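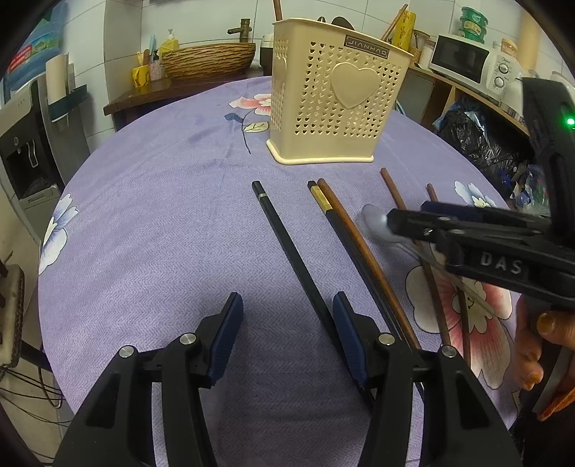 Fig. 1. Chopsticks, ceramic spoon and perforated utensil holder on a round table.

Flunum Household Storage, Unit 4: Upright utensil holders
Handout, revised Jul 27, 2024

4.1 Sorting
Sort by length and material before loading. Chopsticks are paired first. Finish and end decoration are the usual keys: black with a metallic band, black with a patterned end, plain wood. An odd stick is set aside until the whole lot has been gone through. Ceramic spoons form a separate group and are loaded last.

4.2 Loading

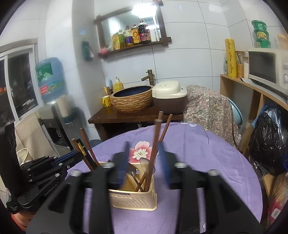

Long pieces go against the walls of the holder, where they lean outward and leave the center open for spoons. Pairs stay on the same side. A holder with crossed handles inside takes fewer pieces and is harder to empty one at a time. If a piece will not drop to the base, lift the neighboring piece and reload both.

4.3 Drainage
Perforated walls let air reach the lower part of the handles. Solid holders need a drip tray and a longer drying time. Empty and rinse either type weekly.

4.4 Stability
The Petmont exercise uses a holder with an empty mass of 300 g and a loaded limit of 400 g. Compute the mass available for utensils, then repeat with all long pieces on one side and note the direction of tipping.

Reading for March: Kekusix workbook, section on countertop storage.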